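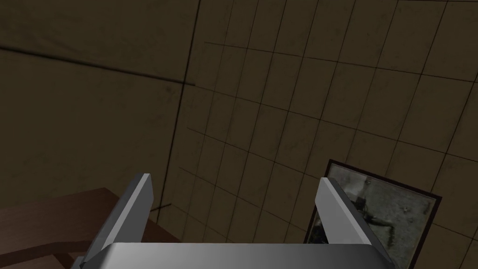
*2 min read*

Thursday, October 28, 2021. Notes from the Rovside open day, typed on the train, sorry for the mess.

Went for the teleop demo. Jallodance - their setup for driving a simulated robot by hand. You hold two controllers, the arms on screen copy you, every run gets saved as a demo for training. The room is all virtual. Tiled walls, wood table, a framed picture, then your own gripper sitting in the view. Takes a minute to beleive it's your hand.

Got 12 minutes on it. First 4 just opening and closing the fingers. Depth is the hard part - kept reaching short.
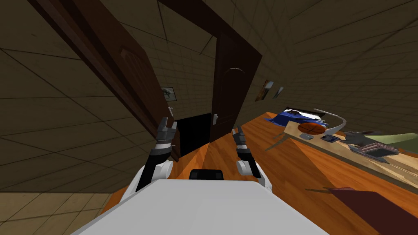

Two-arm driving is a different job. Staff call this one Obi and the room Skumura, no idea why. My shoulders were up by my ears nearly 7 minutes in. You park both grippers open at the same height before a run, so every demo begins alike, and then pick a target. I wanted the basketball on the long table. Was told to leave it and practice reaching for a door handle instead. Fair enough, one gripper is narrow and a ball is a ball.

Bad runs get kept too, just taged seperate. Asked why, got a long answer, missed half of it.

Queue was 2 deep when I left. Next open day is August - book early, bring water.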